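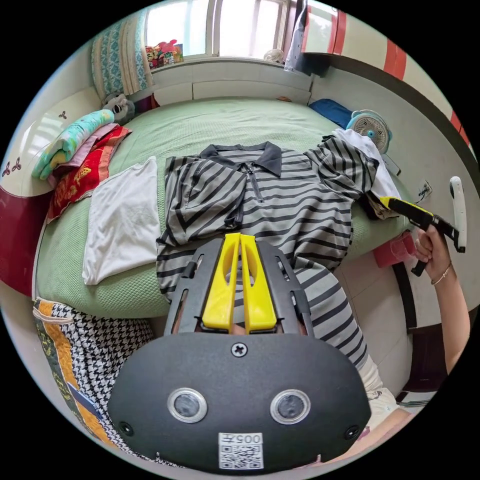 Home About Workshop hours Projects Contact

About Boltodberg

3 min read

Boltodberg is a shared workshop for people who build robots and small machines outside of a day job. We have a bench room, a machine room with a lathe and two printers, and a parts wall that runs the length of the hallway. Membership stands at 84. A good part of the work happens at members' homes, and the workshop is where they come to cut, print and solder what they can't make there.

How we started

Hubert Baumgartner and Heidrun Wallner rented the first room in October to finish a line-following cart that had taken over Hubert's kitchen. The cart was finished that winter. They kept the room, and Tuncay Taşdemir moved his printers in soon after. We took over the unit next door when the parts wall no longer fit.

The gripper project

Our longest-running build is a pair of hand-held grippers. A person holds one in each hand and does an ordinary job with them, such as folding a shirt or straightening a towel, and the recordings are used to teach a robot arm the same job. Darius Bălan drew the current body, which is black with a trigger-style handle. The fingers are yellow, with a long slot down the face. The earlier ones had no slot and didn't give enough on thick cloth.

We do the clothing sessions in members' bedrooms and living rooms, on their own beds and with their own laundry. We tried a bare table for the first 200 recordings and the arm learned to fold on a bare table. The set now has 404 recordings, 234 of them on shirts and towels. Collars and zippers are still the hard part. Khang Ung keeps the session notes and the list of what broke.

The arm itself is called Eledard. It lives in the machine room and can be seen on any open evening.

Joining

Come to an open evening first. Bring what you're working on if it fits through the door. New members do a safety hour on the lathe before they get a key, including people who say they will never use the lathe. You don't need to know how to program. Several members only do mechanical work, and one only does wiring.

Page updated 06/09/2025

Recent

Printing gripper fingers that flex
Koller motor mounts: drawings and hole spacing
Rewiring the Arcombe power supply
Notes from the towel sessions
Open evening schedule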